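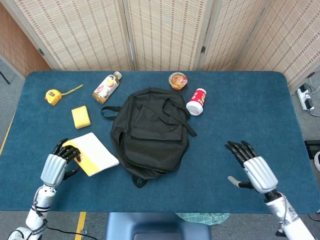
Chapter 8
Packing a Bag

Most people learn to pack a bag by getting it wrong. The drink leaks, the notebook comes out bent, and whatever is needed first has gone to the bottom. This chapter deals with the ordinary day bag: a backpack carried to work, to college or on a short outing. Suitcases and larger luggage are left until Chapter 12.

By the end of the chapter you should be able to lay out a load, sort it by weight and shape, choose a place for each item, and unpack the bag again at the end of the day. You will also meet four terms used in the rest of the book: layout, back panel, main load and quick load.

8.1 Laying out

Packing starts on a flat surface. A table is better than a bed, because small things roll into the folds of bedding and are missed. A plain cloth over the table protects it from zips and buckles and makes small objects easier to find.

Put the bag down first, with its straps against the table and its front pocket facing up. Then set out everything you mean to carry so that each item can be seen and picked up without moving another. This arrangement is called the layout. It should include the awkward things as well as the obvious ones. A notebook is easy to remember. A tape measure, a sponge or a small cup of something to eat is easily left on a shelf.

Nothing goes into the bag until the layout is finished. Students often find this slow at first. Lachlan Kerslake, who taught the packing course at Jukstead for 13 years, made his classes stand back from the table with their hands at their sides before they touched a zip. Many of them then spotted something they had forgotten, or something they did not need.

8.2 Sorting the load

Go through the layout and ask the same questions of each item. Is it flat, round or an odd shape? Will it be harmed if something presses on it? Could it spill? When will it be wanted?

Flat, stiff items such as notebooks belong against the back panel, the side of the bag that rests on the wearer. They keep their shape there and stop harder objects from digging into the spine.

Bottles are part of the main load. A full bottle is often the heaviest single thing in a day bag and should travel upright. Check that the cap is tight before it goes in, even if the bottle is new. Never lay a drink on top of paper.

Hard, compact tools can go low down in the bag. Wind a tape measure fully in before packing it, as a loose end will catch on cloth and can crease. A dry sponge weighs very little and may be used to fill a gap. A damp one needs its own bag.

Snack cups with thin lids are easily crushed. Pack them last, near the top, with the lid upwards.

The quick load is whatever will be wanted before you arrive: keys, a travel card, a pen. It goes in the front pocket and nowhere else. Araceli Ledesma's survey of commuters on the Tautahi line recorded 3,282 bag searches, and the longest were for keys that had been dropped into the main compartment.

Activity 8A

Work in pairs. Each of you lays out a load for a day's work away from home, including one item that could spill and one that must stay flat. Change places and pack your partner's load. Walk the length of the building and back with the bag on, then open it and note anything that has moved. Keep your notes, as you will need them for section 8.4.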